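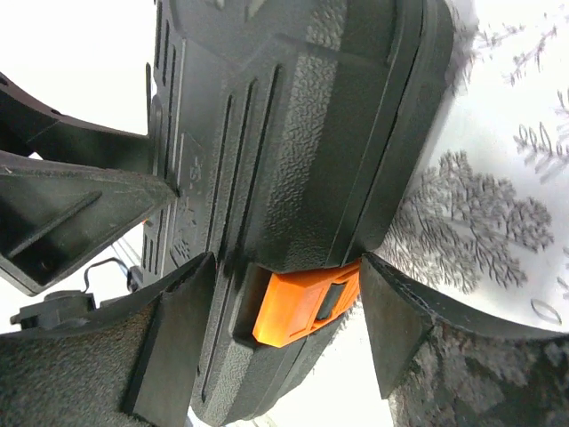 Mathias

I moved from a house outside Stuken to a one-bedroom apartment near the center in October. These are my notes on comparing the two, mostly on the parts the listings leave out.

## Floor area

The listing for the apartment in the Clarus building said 700 square feet. I measured it with a tape and got just over 600. The difference is the balcony, the inside of the closets, and a share of the wall thickness, all of which the landlord may include under the lease wording. Ask which method was used before you work out a price per square foot. Two apartments on my list changed places once I used the same method for both.

Measure the narrowest point between the street door and the living room too. In my case that was the turn at the top of the stairs. The couch went through on its end with the feet removed. The desk did not go through and was sold.

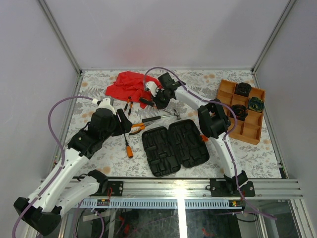

The elevator is the other limit. It has to be reserved for a move, and the slot on a Monday is easier to get than one on a weekend. The slot is fixed, so if the truck is late the remaining time is what you have.

## Utilities

Heat is included in the rent. Electricity is not, and goes through Werkar, which bills every second month. The first bill was an estimate based on the previous tenant. Take a picture of the meter on the day you get the keys and send in the reading yourself. The correction took two billing periods to show up on my account.

## Noise

I visited at noon, which was a mistake. Deliveries to the store on the ground floor start at 5 a.m. and last until the second truck leaves. The bedroom faces the yard and is fine with the window closed. The living room is not a room I would sleep in.

## Commute

The walk to work is 12 minutes by the short route. I kept the car for the first month and used it twice, then gave up the parking space. The space was a separate contract with its own notice period, so I paid for it a while longer than I needed it. 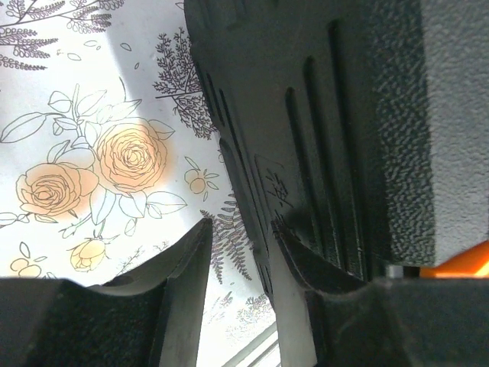 *Grooved dark housing against the white botanical print.*

Storage is still unsolved. The basement locker is on a waiting list, and the winter tires went with the car.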